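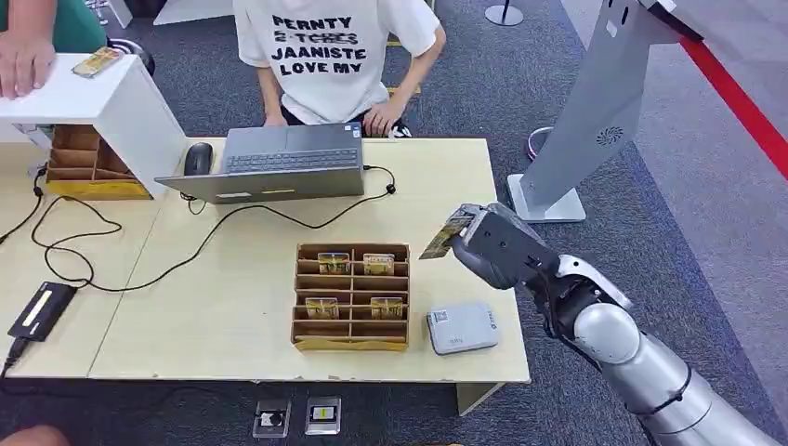

Re: moving out of binders

Quick one, train in a bit. Binders are fine for looking at cards and bad for everything else, I've thought so for years and Neusa's message finally got me to write it down. The pages sag, the rings pinch the inside column, and the second you want to slot a new card into the middle of a set you're shifting everything down by one pocket all evening. What I'd do instead is upright in a divided tray, plain brown cardboard, thin cardboard partitions, cards standing on their short or long edge depending how deep your slots are. The gold and yellow ones are standing up that way, two to a row with empty slots between, and leaving gaps is the bit people skip. Leave them. You'll want them when the missing numbers turn up.

Neusa Vieira wrote:

> Hi all, I have the full first Morsy run plus most of the second,
> 1057 cards after I pulled the worst doubles, all in nine-pocket
> pages. Some of the older foils are starting to curl toward the
> printed side. Before I buy yet more binders, is anyone storing
> these standing up? Do they lean? And should they be sleeved
> first, or does the sleeve make the curl worse? I'm in Steltska
> so it is damp half the year and the heating is on the other half.
> Also does anybody still need Prultis promos, I have a stack.

Taking these in order, more or less.

Leaning. Yes they lean if the slot is too wide. One card alone in a wide slot will bow over a winter. Either narrower slots or a blank behind it. I cut blanks from 200 gsm card, same size as the real ones, costs next to nothing. Don't use the backs of cereal boxes, the gray stuff sheds and you get dust in the sleeves.

Curl. Foils curl when the paper side takes up or loses water and the foil side doesn't. So it's the room, mostly. Sleeving slows it down, doesnt cure it. If they're curled already do NOT press them under books next to a radiator, I did that in February with a set I liked and flattened the foil right off two corners. Bring them to the same humidity as the rest first, few days in a closed box, then a light weight. Patience etc.

Sleeves. I use the Clakex soft ones and have no complaints except the opening is a bit tight. Open end down in the tray if you want dust kept out, open end up if you pull cards a lot. I go back and forth. Someone on here was very firm about this last year and I forget which side they were on.

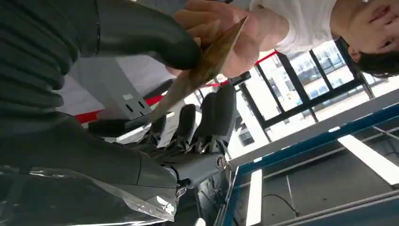
List notes page, storage section. Last changed: Sep 14, 2026

Pasted the above into the notes page too so it doesn't vanish into the archive like the last three times. Few additions while I'm at it.

Cutting partitions: score first, then cut, new blade. If the edge comes out fuzzy the blade is done, swap it. Fuzzy edges catch on sleeve seams. Slots in the partitions want to be a hair wider than the board is thick or the whole grid goes out of square when you push it together. Ask how I know.

Glue: none in the grid itself. It should come apart. Glue the outer tray only, and let it air a good long while before any cards go near it.

Labels go on the front of the tray, pencil. You will reorder things.

On quantity, for Neusa. My own collection is smaller, 557 at last go through, and trays suit that nicely. At your size I'd mix it: trays for the set you're still filling, long boxes for the finished ones. I know somebody who put 1000 in one long box and it was too heavy to get off the shelf without tipping, so, shorter boxes. Lids on everything, window side of the room is out, even for commons.

Insurance scans, separate topic, I'll start a thread if I get to it. Somebody nag me.

And yes please to the Prultis promos!! I need the two with the blue border and the misprint one if it's in your stack. Can swap second run foils, slightly curled, obviously. Send me a list off-list and I'll go through it tonight or tomorow.

Got to run.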